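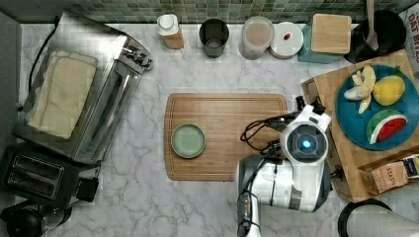 Maëlle Wróbel

3.2 Le plan de travail, côté petit déjeuner

J'avoue que c'est le coin de cuisine que j'ai pris le plus de plaisir à étudier ! Sur la figure 4, on voit bien ce que j'appelle dans cet article une « ceinture » : les contenants sont rangés en ligne contre la crédence en mosaïque verte, le mini-four et le grille-pain se partagent la gauche, et la planche à découper garde le milieu pour elle (ou presque, il y a une petite assiette vert sauge posée dessus).

Figure 4. Plan de travail à motif marbré, avec la planche au centre et le plateau en bois à droite.

Le plateau m'intéresse beaucoup. Il réunit une assiette bleu canard garnie d'aliments factices, dont une banane, un citron et une tranche de pastèque, et une boîte de thé Stash, alors que les autres foyers du corpus Ollent séparent presque toujours le jeu du vrai goûter. Je l'ai donc codé « mixte », une catégorie que j'avais failli supprimer en octobre, faute de cas.

Reste la serviette pliée sur le four. Rangement ou simple dépôt ? J'ai hésité, j'ai recodé 2 fois, et je la compte finalement comme dépôt, avec les réserves données en section 2.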